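Udside Badminton Help Desk
Print this page | E-mail this page

Ticket 2320
Subject: Yellow plastic shuttles wobbling and dropping short
Status: Open, waiting on customer

What the customer told us

Good morning, and thank you for taking this one on. We run a small evening club out of a school gym and go through a great many plastic shuttles, so in May we bought the big Cloter carton — 1000 yellow ones, medium speed. The first tubes played beautifully. The ones we are opening now wobble in the air and come down well short of the back line, and our beginners have started blaming their rackets, poor things. I have kept the bad tubes to one side in case you would like them back.

Our first reply

Thank you for such a thorough note, and please tell the beginners their rackets are very likely fine! A wobble nearly always comes from the skirt. Before we talk about replacements, could you let us know where the carton has been stored, and whether the tubes were standing up or lying down with something on top of them?

Customer, 4:15 p.m.

Well, I went and looked, and I am a little embarrassed. The carton has been on the floor of the equipment closet with the net bag and both spare posts lying across it. The upper layer is fine and the lower layer is not. The closet also gets quite warm in the afternoon, as it backs onto the boiler room.

Steps we suggested

1. Move the carton to a shelf in a cooler spot, tubes upright, with nothing resting on the lid.

2. Take a few shuttles out of a bad tube and look at the mesh skirt on each one. The wide end should be an even circle, and the ribs should run straight from the narrow end to the rim. Hold it by the narrow end so you don't squeeze the part you are trying to judge.

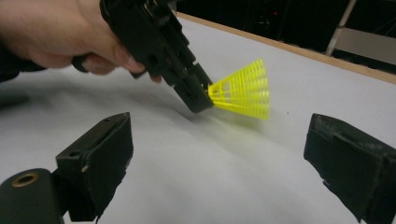

3. Sort them into round, slightly oval and creased. Creased ones can go straight to the practice bucket — we have never had much luck bringing those back.

4. Stand the oval ones in a bowl of warm tap water for a minute, ease the rim round with your fingers, and let them dry overnight on a towel, open end down.

5. Hit a few from the back line the next evening and write back to tell us how they fly.

Print this page | E-mail this page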